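Dranis two-arm desk cell
For mailrooms, records offices and anyone who files small stuff all day

I've been selling and setting up the Dranis for a while now, and I still get the same look when I wheel one into an office. People expect something huge, with a yellow fence and a siren. It's a tabletop with two arms bolted to the front rail and walls on three sides, and it's meant to sit in the same room as people who are on the phone!

So what does it do? It sorts and files flat things. Cards, folders, booklets, slips, the sort of paper that piles up in a tray until Friday and then ruins someone's Friday. You give it bins and slots to work with, you show it where each kind of item belongs, and it works through the pile at its own pace (slow, I'll say that up front, a quick clerk will beat it for the first hour).

We put our first one in at Kuipers, in the records room in Brarnmont, back in November. They were handling 1,036 items a week by hand, most of it done standing up. Nathalie Verschueren runs that room and she was not a fan at first. She'd seen a sorting machine go in at her last job and three desks go out the door. What she wanted in writing was that her team kept their hours, and she got it. Two people came off sorting and went onto the phone queries and the odd cases, the ones where a name doesn't match or a folder has the wrong card in it. She told me her wrists are better. She also told me the thing hums, and it does, a little.

Arms handle the passing between left and right themselves, so you can keep a bin on one side and the folders on the other without making anybody walk around the table. 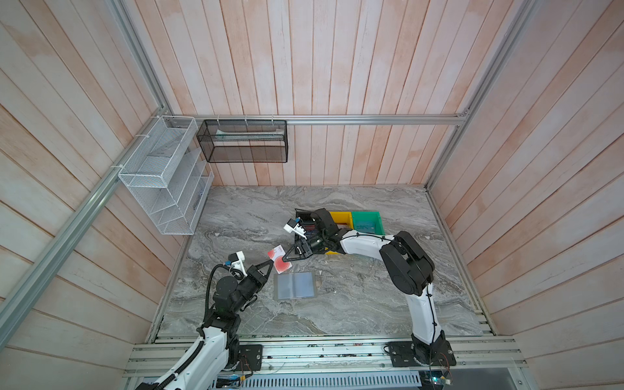

Do I need a programmer on staff to change what it sorts?
You need one person who has done our half-day training. They guide the arms through the new job by hand, save it, and watch the first run before leaving it alone.

Roel Mulder does that at Kuipers, and he came from the loading dock with no computer background at all. He got the hang of it faster than I did (I'm still a bit sore about that). The part that took him longest was learning to be fussy about where the bins go. Move one by a hand's width and you have to teach that step again, so mark your spots with tape.

What you get
Two arms with grippers and wrist cameras
Tabletop with front rail and wall panels
Starter set of bins and wall organizers
150 blank item cards for practice runs
Half-day training for one person, on site

What it won't do: anything stapled to something it shouldn't be, crumpled envelopes, or sticky notes, which it hates. Keep a tray for those and let a person deal with them. I'd also plan on somebody checking the finished folders for the first couple of weeks, and please make that part of their job, with time set aside, so it isn't one more thing squeezed in before lunch.

If your team is nervous, bring them along to the demo at our Jurau showroom. Let them teach it something, and let them stop it mid-job with the big button, everybody wants to! Delivery and setup are included in the price, and you can reach me through the form for a quote.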